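Hovia Two-Arm Station
Set-Up and Operating Guide
Section 5. Recording a Demonstration by Remote Control

5.1 Purpose of this section

This section explains how to record a task for the Hovia station by moving its two arms with the hand controllers. Read Section 4 (Powering Up and Homing) first. The steps below assume that both arms have been homed and that the station status light is steady.

A recording made in this way is called a demonstration. One demonstration covers one complete performance of the task, from the ready position back to the ready position. Training on fewer than 134 accepted demonstrations of a single task is not supported by the current release of the Alton recording software.

5.2 Before you begin

1. Confirm that you are listed as an approved operator for the station. New operators are added by Consuelo Apaza in the training office.

2. Check the support cables and turnbuckles at the rear of the enclosure. A slack cable allows the center pole to shift during a session. Report slack cables and do not tighten them yourself.

3. Smooth the black backdrop so that it does not reach onto the tabletop.

4. Wipe the tabletop with a dry cloth. Do not use spray cleaners inside the enclosure.

5. Place the objects named on the task card. Positions may vary within the limits printed on the card, and they should vary from one demonstration to the next.

6. Open Alton and select the task by its number. The cup-loading task used for operator training is task 1962.

CAUTION: Keep hands, sleeves and lanyards outside the enclosure whenever the controllers are active. The arms follow the controllers without delay and do not detect people.

5.3 Taking control of the arms

1. Sit facing the station with both controllers resting in their cradles.

2. Press and hold the enable pedal. The status light begins to blink.

3. Lift the controllers slowly. Each arm will move to match its controller. If an arm moves in a direction you do not expect, release the pedal at once and repeat the homing procedure.

4. Bring both arms to the ready position, with the grippers raised clear of all objects.

5. Press Record. Wait for the tone before you start to move.

NOTE: For a task that needs one arm only, hold the other arm up and to its own side of the station for the whole demonstration. It should not rest on the table or drift toward the working arm.

5.4 Performing the task

1. Move the working gripper above the object and open the fingers before you descend.

2. Lower the gripper straight down. Close the fingers gently until the force bar in Alton turns green.

3. Raise the object high enough to clear every rim and edge between it and the target.

4. Travel to the target at an even speed. Short pauses are acceptable. Quick corrections are not, and the software may reject the recording if it finds them.

5. Position the object over the opening of the cup, tilting it if needed, and lower it until its lower end is at the rim or just inside. Open the fingers and let the object go.

6. Raise the gripper clear of the cup before moving sideways.

7. Return to the ready position and press Stop. 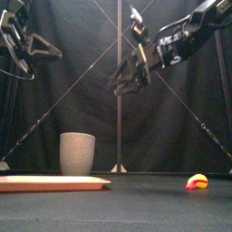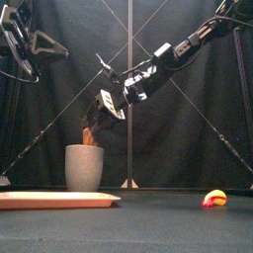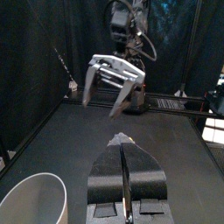
If an object is dropped outside the target, do not pick it up by hand while recording. You may recover it with the arm and continue, provided that the recovery takes only one attempt. Mark the demonstration as "recovered" when you save it. If a second attempt would be needed, press Discard and begin again.

Do not adjust any camera between demonstrations of the same task. A camera that has been bumped must be checked against its reference view before work resumes. Şükran Uysal keeps the reference views for all stations and will confirm the position remotely.

5.5 Reviewing and saving

1. Play the demonstration back in all camera views. Alton opens the fixed view first. Use the Next View button to reach the wrist views.

2. Check that the target remained in at least one view at the moment of release.

3. Check that no part of a person enters any view.

4. Choose Accept or Reject. A rejected demonstration stays in the Eltum archive but is left out of training.

5. Enter any remark in the Notes field. Remarks should be plain and brief, such as "gripper touched rim" or "slow return."

NOTE: The Accept button stays gray until playback has reached the end in every view.

5.6 Breaks and end of session

Take a break after each block of recordings. Controller work is tiring for the wrists and shoulders, and demonstrations made late in a long block are often less steady. Release the enable pedal and place both controllers in their cradles before leaving the seat.

At the end of a session:

1. Return the arms to the parked position using the Park command. Do not push them there by hand.

2. Remove loose objects from the table and return them to the task box.

3. Close the session in Alton and wait for the upload message.

4. Turn the station key to Off and hang it on the key board.

5.7 Common problems

Arm does not follow the controller. The pedal is not fully pressed, or the controller was lifted before the status light began to blink. Return the controller to its cradle and start again from step 2 of 5.3.

Gripper closes but the object slips. Inspect the fingertips for worn padding or tape. Kevin Ospina issues replacement padding.

One camera view is black. Close Alton, check that camera's cable at the Châu interface box, and reopen the software. Do not unplug cables at the arm.

Arm stops during a demonstration. A force limit has been reached. Discard the recording, release the pedal, and home the arm. If the same stop occurs again, lock out the station and notify Siiri Ojala in maintenance.

Continue to Section 6 for editing task cards and adding new objects.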